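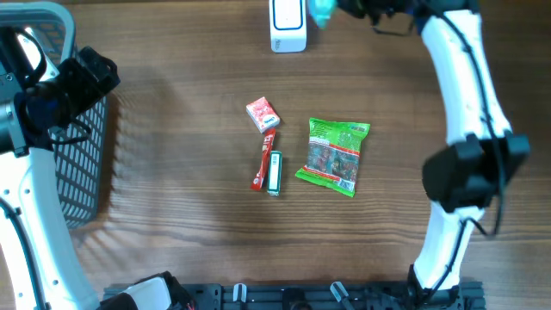
Surnham Serials: a reading collection of small-press serial fiction

Version 7, last updated Sep 7, 2021

Welcome! This collection gathers the complete text of 152 serial novels that first came out in weekly or monthly parts from small presses and one-person newsletters. There's crime, romance, a good deal of seaside horror, and one very long comedy about a ferry company that I have now read twice. It began as a folder on my own computer and got out of hand in the best way.

Why serials?

Most collections of fiction keep the finished book and throw away the parts. I love the parts! A chapter that had to hold its readers for a week behaves differently from one written to be followed by a turned page. The recaps are different, the endings are sharper, and now and then a character's surname changes in part nine and changes back in part twelve. We've kept all of that.

What's in the download

texts/ – one folder per serial, one plain text file per part, numbered in the order they were published
notes/ – author's notes, apologies for delays, letters to readers
index.csv – title, author, press, genre, number of parts, year of first part
changes.txt – what moved between versions

The shortest serial is The Skullwood Lodger, at 11 parts. Please start there if you're new. It's a boarding-house mystery, it can be read in an evening, and the landlady is wonderful. Parts in the collection mostly come in under 2000 words, although the writers of the Moynihan stories ignored that sort of limit entirely and we are glad they did.

How the texts were prepared

Hwa-young Ki typed up the older serials from print and checked the newer ones against the files their authors sent us. Gil-soo Ryu built the index and wrote the little script that looks for missing parts (it found four in Moynihan that I would have sworn we had). Spelling is left as published. Obvious typing slips of our own are fixed as people report them, while slips by the authors stay in, with a line in the notes folder where they could confuse a reader.

Genre labels were given by hand, one per serial. Some of these were hard to settle. Zulau begins as a family saga and turns into a ghost story halfway through, and it is filed under "family" only because that's where Hwa-young would look for it. If you're sorting by genre for anything serious, read a few parts first.

Known gaps

Illustrations are left out, even where a press printed them.
Three serials stopped before their last part. The index marks them "unfinished" and we have not tried to guess the rest.
Dates are exact to the year only.
Italics are shown with underscores in the newer texts and lost in the older ones. We'd like to put this right.
Romance is better covered than anything else, and children's serials hardly appear.

Using the texts

Every author agreed to have their work included for reading, teaching and study. You may quote short passages with the author's name and the title. Please don't reprint a whole serial or sell copies – write to the author instead, as several are keen to see their work in print again. Contact details are in the notes folder for those who wanted them listed.

Changes in this version

Added the second half of Zulau, at last
Parts 30 and 31 of the ferry comedy were swapped, now in the right order
Reader letters moved out of texts/ and into notes/
Fixed accented letters in the file names, which had been breaking on some machines since May

Corrections and suggestions are very welcome, and so are new serials. Send the first three parts and a line on how it was first published, and Hwa-young or I will write back once we've read them.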